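From: Yaowalak Thammasiri
To: Tindarcombe Home Cooks list
Date: May 26, 2025
Subject: Re: Getting kids to eat at the big table

Mandla Hlongwane wrote:
> We have my sister's three for most of the summer and the oldest
> won't touch anything unless it has ketchup on it. Eggs, rice, chicken,
> you name it. My mother thinks we should just stop buying the stuff.
> I'm not so sure. Has anybody on the list been through this and come
> out the other side? Also, does anyone still have the recipe for the
> tomato relish from the February potluck?

Dear Mandla,

Oh, I read your message over my coffee and had to laugh, because you could have been writing about my Bukolari Street kitchen when my boys were small. My younger one put ketchup on noodles, on omelets, and once (I promise you) on a slice of melon, and he ate the whole thing and asked for another. He is over 30 now and cooks better than I do, so please take heart!

I wouldn't stop buying it, with all respect to your mother. We tried that for a week and the dinners were so miserable that my husband went out and got a bottle himself. What worked better for us was putting it on the table like any other dish, with its own plate, so that everyone helped themselves and passed it along. It stopped being the thing the grown-ups were guarding. After a while the boys forgot to ask for it some nights — not every night, but some.
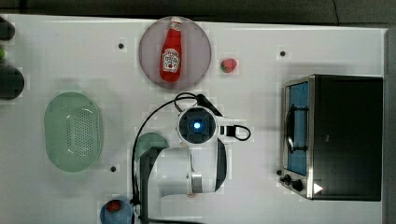 Ketchup gets a plate of its own, with a strawberry alongside.

The other thing I'd try is fruit on the table from the start of the meal. My aunt in Kaewsai always did this and I thought it was odd until I had children of my own. A hungry child will eat a few strawberries while the rice is still cooking, and you have one less argument to get through before bedtime. Berries are lovely right now, too. I got mine at the Tellari market and they hardly made it home.

Now, the relish. That was mine, and I'm so pleased somebody remembered it! You want 3 pounds of ripe tomatoes, chopped, with two onions, a cup of cider vinegar, half a cup of brown sugar, a spoonful of mustard seed and a good pinch of salt. Simmer it all for 40 minutes with the lid off and stir more often than you think you need to. I add a little ginger, but leave that out for the children the first time. It keeps 11 days in the refrigerator at my house, though there is rarely any left by then.

You might let the oldest stir the pot and taste it. Mine were much more forgiving of a sauce they'd had a hand in.

Write and let us know how the summer goes, and give your mother my love. I still have her blue casserole dish and will bring it to the next potluck.

Warmly,
Yaowalak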